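I bought the Keltano wall basket set in January, on the theory that a person with shelves becomes a person who puts things on them. It cost 41 dollars for the pair: one small mesh box that clips into a corner, and one long wire shelf split into compartments. I've lived with both long enough to have opinions.

**The small one** is the star. The mesh is fine enough that a pencil stays put, and the clips bite properly. I've knocked it with an elbow more than once and it held its ground better than I did. Mine has a fake pink tulip in it. The tulip has asked nothing of me.

**The long one** is where my relationship with Keltano gets complicated. Five compartments sounds generous until you own things. They're too narrow for my gardening gloves unless you fold them like napkins at a wedding, and seed packets slump over sideways like commuters. Sanaa Bouzid, who has the same set in her hallway, keeps mail in hers and calls it life-changing. Sanaa gets very little mail. 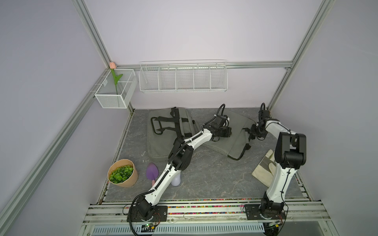

*Long shelf, five compartments, zero contents. The bags remain on the floor.*

About those gray bags: the listing says the rail will take a load of 6 pounds, and I had plans involving hooks. The hooks are sold separately. They're also out of stock, and have been every time I've looked. So the bags lie in a heap with their straps everywhere, and the purple trowel lives next to the fake succulent, where it has very little to dig.

Installation was painless, apart from the instructions, which show a left-handed man with no wall. Cleaning is a wipe with a damp cloth. The white finish hasn't chipped.

Would I buy it again? The corner basket, yes, tomorrow. The long shelf I'd swap for the Malholm version my brother-in-law has, with three wide bins and a lip at the front. Keltano won't sell you the small one alone, though. I asked.

Four stars for the basket, two for the shelf, and one for the hooks if they ever turn up.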